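Projektbericht: Teleoperation in der Simulation
Stand: 2026-02-02

Eigentlich wollte ich in meinem Projekt ein Netz trainieren und fertig. Dann habe ich den ganzen Januar damit verbracht, einem simulierten Roboter Gemüse vorzuführen, und das hat mir viel mehr Spaß gemacht als das Training danach!

Gearbeitet habe ich mit Lurton, unserer Simulationsumgebung im Labor, und mit Jestura, das ist die Software für die Fernsteuerung. Man setzt die Brille auf, nimmt die beiden Controller, und die Arme auf dem Bildschirm machen die Handbewegungen nach (mit ein bisschen Verzögerung, an die man sich gewöhnen muss). Für die Aufgaben rund um Teller und Arbeitsplatte hatte ich mir 100 brauchbare Vorführungen vorgenommen. Aufgenommen habe ich am Ende 549 Versuche, weil ich anfangs wirklich alles umgeworfen habe. Die ersten 16 habe ich komplett gelöscht, da war noch die Skalierung falsch und jede kleine Drehung im Handgelenk wurde riesig.

Am schwierigsten war für mich die Tiefe. Von oben sieht alles so aus, als wäre man schon dran, und dann greift man doch daneben. Ich habe mir deshalb angewöhnt, kurz vor dem Objekt anzuhalten und erst dann langsam weiterzufahren - sieht in der Aufnahme etwas zögerlich aus, aber die Griffe wurden deutlich sauberer.

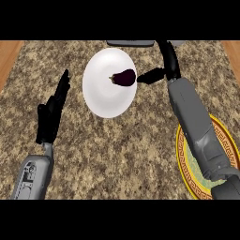 Bei der Aubergine bin ich am liebsten vom dicken Ende her gekommen. Am Stielansatz ist sie mir ständig weggerutscht, und wenn sie erst mal über den Tellerrand rollt, kann man den Durchgang vergessen. Den zweiten Arm habe ich dabei meistens einfach stehen lassen, weil ich mich sonst verzettelt habe.

Die Auswertung lief über das Skript aus dem Vorgängerprojekt Hudec, das ich nur beim Dateiformat anpassen musste. Offen ist noch der Test mit anderen Startpositionen, den mache ich als Nächstes, sobald ich wieder Rechenzeit auf Lastden bekomme.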